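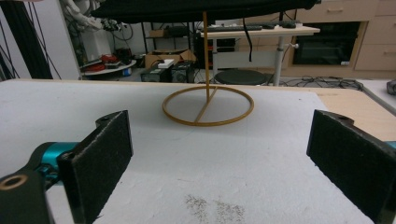 # First the table, then the arm

23 Jan 2024

The lab Moramer in Nakholm teaches robots to handle clothes and other soft things. This winter it must decide what to buy and what to leave for later. I spoke with the lab manager, who has made the equipment budget from the beginning. She asked to appear here with her title only, as the offers from the suppliers are still open. We talked about hand-held grippers, spare fingers, tables, cables, and the mistake of buying the most expensive part at the start. 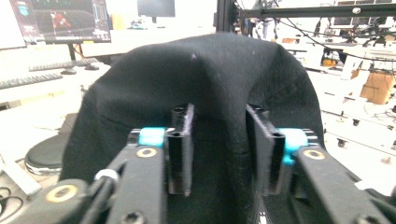 *Maj-Britt Nygård*

When I ask the lab manager what a robot project costs, she does not name the price of a robot. She opens a spreadsheet and turns the screen to me. The robot arm has one line. The things which stand around the arm have a whole page.

"People come to us with a brochure of an arm," she says. "They have the price, they have the payload, they have everything. Then I ask them what table they will put under the work, and they look at me as if I asked about the curtains."

In Moramer, a large part of the work is done by people. A person takes a gripper in each hand and does the task: lifts a garment, lays it down, takes a hat from a stand and puts it back. The grippers record how the hand moved and how the fingers opened and closed. Later, this becomes training material for the arms. The lab manager thinks that this way of working should change how other labs plan their purchases too, and this is the main reason why she agreed to meet me.

"With hand-held grippers you can begin before the arm is delivered," she says. "You can even begin before you know which arm you want. It is a great freedom for a budget. In the old way, you paid for the arm in the first month and it waited for you to be ready. It has a warranty, and the warranty runs while it waits."

## What she buys first

The lab started with two pairs of grippers. The price from the supplier, Zomell, was 499 euros for a pair, and she wrote this number into the plan and was happy with it. She laughs a little when she tells it now.

"The price was correct, I cannot complain about them. But it was the price of the grippers. It was not the price of using the grippers."

I ask what the difference was. She counts out on the table, with a pen, things that were missing: cables of the right length, a way to charge and connect everything, a computer that could take the recordings without stopping, straps for the wrist. And then the fingertips, which she wants to speak about for a longer time.

The fingertips meet the object, so they take the wear. On cloth this goes slowly, but lint collects on them, and a soft lining does not stay the same for the whole life of the tool. With hard objects, the lab has had fingers that cracked at a screw hole. In the first year there was no line for fingertips in the budget. The manager paid for them from the money for office supplies, and the accounting department asked her, in a friendly way, what kind of office it was.

"Now I put fingertips in the same group as gloves and tape," she says. "Consumables. I order them in May for the whole following year, with the lining separately. And I order all in one batch. If you have old fingers on the left and new fingers on the right, the left and the right do not hold in the same way, and then somebody must write it down in the notes for each session. It is better that they don't need to."

She has two sources for such parts. The small plastic pieces can be printed in the house. The metal ones, joints and bushings and brackets, come from Sæther, a workshop where you can still call and speak with the person at the machine. It is more expensive than to order from far away. She pays it gladly for the joints and never for the brackets.

"A bracket is a bracket. A joint with play in it, you will see it in the data for months, and you will think that your operator has shaky hands."

## The objects are also equipment

I had prepared a question about software licenses, but the conversation went to hats. In the lab's budget there is a line called "objects," and every year someone higher up in the building wants to remove it.

The objects are the things which the grippers hold: shirts, hats, bags, cloths, small household things. They look like shopping, and on the receipts they are shopping. For the lab, they are as necessary as the computer. A hat which is squeezed and turned day after day becomes soft in the brim. A black T-shirt is washed and looks different after. The manager must buy several of the same, and the shops change their assortment without asking her.

"I tried to explain it by a comparison with a hospital," she says. "They do not keep the same needle. But it was not a good comparison, the man from finance didn't like needles. So I showed him a new hat and an old hat, and I let him put them on the stand himself. Then I received the line."

It is 80 euros each month. She does not call this generous. It covers simple clothes and simple stands, and when a bigger series of one object is needed, she collects the money of some months together.

She also gives advice about color, which I did not expect from a person in purchasing. Dark cloth is difficult for cameras, the folds go together into one shape. Many labs therefore buy only bright clothes to begin with, and she understands them, but she thinks they are buying an easy year and a hard one after it. Her own rule is to have dark garments in the first order already.

"People in this country wear black," she says. "A robot that can fold only yellow shirts, I don't know who would be the customer."

## The table

The table surface is another subject where she has strong opinions. The lab lays white foam over the wood. It is kind to the fingers when somebody comes down too hard, and a dark garment is easy to see on it. It also becomes dirty. There are smudges and small bits, and after a period the board must be changed.

How often? She does not have a fixed interval. The first time she let the operators decide, and they never asked for a new one. People who stand at a table every day stop seeing it. The next time she decided herself, and then the researchers were unhappy that the background had changed in the middle of a series. Since then the change is made between two series and it is written in the plan of the project, with the money for it.

The rails around the work area were bought as standard aluminum profile. Here she has no regrets. "It is dull to buy and it is never wrong. We moved everything to another room and we built it again with the same screws. If I had bought the nice ready-made frame from the catalog, it would be still in the old room, or in the trash."

She is less satisfied with the cables. They lie on the floor, and she has been writing "cable channels" in the budget for every year since the lab opened. Each year it is the first line she takes away when something else becomes more expensive. I ask if this will be the year. She looks into the spreadsheet and says that she would not like to promise it in a text which her colleagues will read.

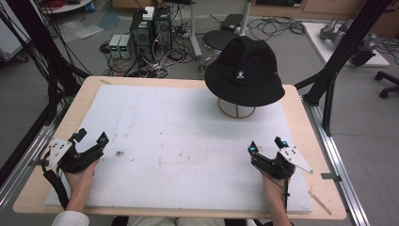

## Hours, hands, and the second station

The largest question for this year is if Moramer should build a second station of the same kind. The grippers for it are the small part. The manager has made the calculation together with the operators, and the operators gave her the most useful number, the number four. That is how many hours in one day a person can hold the grippers and still do careful work.

"In my first plan a person worked a full day," she says. "I had never held them for a full day. I had held them in a meeting."

She made then a test on herself, and after one afternoon she changed the plan. So there are now more people with shorter shifts, and between them they do other tasks: they sort the recordings, they prepare the objects, they check the fingers and the straps. It costs more in wages than the first plan did. It also means that one station cannot be used the whole day if the group is small, and a second station would then stand without hands.

For this reason she does not recommend to buy the second station from the number of hours the room is open. She recommends to look at how many trained people one has, and to look at it in the worst month, when some are ill and some have exams.

I ask what she would cut if the budget came back smaller. She answers before I have finished the question. She would move the next arm to the following year. After this she would take the new desks. The spare fingertips, the objects and the operators' hours she would keep until the end.

"And the stools," she adds. "We have simple round stools, and I wanted to save on them too. Please write that people should sit on the stool before they buy it. All of them that will use it, the tall ones also."

## What to ask the supplier

Before I leave, she gives me the list of questions she sends to every supplier, Zomell included. She wants other labs to use it, and she has no objection if they change it.

- Which parts wear out first, and can we order them alone?
- How long will you sell these parts after the model is replaced?
- Does the price include cables and power supply, and for what length?
- What happens with our recordings if one gripper is changed to a newer version?
- Can we borrow a pair for a week, with the people who will use it?

The last question gets the most different answers. Some suppliers say yes the same day. Others send a video. She has nothing against the videos, she says, but she writes down who sent them.

The decision on the second station is to be made in May, when the fingertips are ordered as well. She has asked for both things to be on the same agenda, with the fingertips first.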